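Mon 24 February

OK it's seed order night at my house and I have been waiting for this since roughly the last tomato died. Thread on growing dry beans in a small backyard, because a few of you asked and I cannot be stopped on this subject.

First thing: dry beans are just beans you leave alone. Same plant family as your green beans, you let the pods go papery on the vine and then shell them. I didn't know this until I was a full adult with a mortgage. I thought they came from some kind of bean facility.

People say it isn't worth the space because a bag at the store costs next to nothing. Fair! But the store has maybe five kinds and the seed catalogs have pages and pages. Speckled ones, ones with a little eye, ones that look like somebody painted a horse on them. And a bean from last summer cooks up so creamy compared to one that's been sitting in a warehouse who knows how long.

My bed is 20 feet long and gets sun from midmorning on. That's the whole operation. I run a double row of pole beans down the middle and tuck bush types along the south edge where they won't get shaded.

Pole or bush? Pole if you have the patience. They keep setting pods for weeks and you pick them standing up like a civilized person. Bush beans finish all at once, so you can yank the whole plant and hang it in the garage. I grow both and complain about both.

Trellis talk. I have tried string, bamboo teepees, old fence wire, and one very sad experiment with sunflowers (the beans won, the sunflowers lay down). What works for me is cattle panel bent into an arch. It doesn't sag and you can walk under it in July when the flowers are going and the bees are out of their minds.

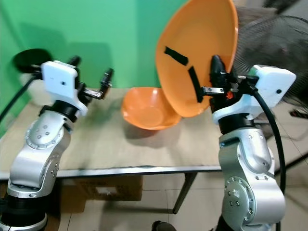

Back to planting. Wait for warm soil. I know you want to go early, I want to go early every single year, and every single year the early ones rot and I replant. Soil should be 60-something degrees and feel like nothing much when you stick your hand in it. If it feels cold to you, the bean agrees.

Don't soak the seed overnight. Lots of people swear by it and mine split and turned to mush. Plant them an inch deep, water once, and then walk away until you see the little elbows coming up. (They really do look like elbows! Best week of the whole year.)

And go easy on the fertilizer. Beans that get too much nitrogen make a gorgeous jungle with about nine pods in it. I did this my second year with some very fancy compost and everybody who came over said how lush it looked. Yes. Lush.

Someone asked how many seeds to order. I plant 100 pole seeds of my main variety and that gives us soup through the cold months plus plenty to give away. If you only want to try it, one packet is fine. You'll get a jar or so, and you can save some of it and plant more next year. That's my favorite part, you only have to buy them once.

Weather note for those of you with wet falls like mine: the last stretch is the nerve-racking bit. Pods that are almost dry and then get rained on for days will mold or even sprout right there on the plant. If a big storm is coming I pick everything that's gone yellow and leathery and finish it indoors on window screens laid across two chairs. The cat thinks the screens are for her.

Shelling! You can do it by hand in front of a movie, which I love, or put the dry pods in a pillowcase and stomp on it, which I also love. Then pour the beans from one bowl to another in front of a fan and the chaff blows off. Do this outside. I did it in the kitchen once and was finding bits of pod behind the toaster until spring.

To check if they're dry enough for a jar, bite one. If your tooth leaves a dent, give them more time. If it feels like biting a pebble, you're good. Gently, please, dental work costs more than beans.

Then freeze the jars for a few days before they go on the shelf. Bean weevils are real and they hatch in the jar, and that is a sight you only need once.

Cooking, quickly: water to cover by a couple of inches, half an onion, a bay leaf, a good glug of olive oil. Salt early. I know what your grandmother said about salt and tough skins, mine said it too, and I salt early now and the skins are lovely. Fresh-crop beans cook fast so start tasting way before you think you need to.

And save the broth — it's the best thing in the pot. I freeze it in muffin tins and throw a puck into rice or gravy or anything that's being boring.

Going to finish the order now. I told myself two new varieties and there are currently six in the cart, one of which is purple with cream swirls and has almost no reviews. Will report back. If you have a favorite bean please tell me what it is and where you grow it, I've still got a free stretch of fence by the driveway!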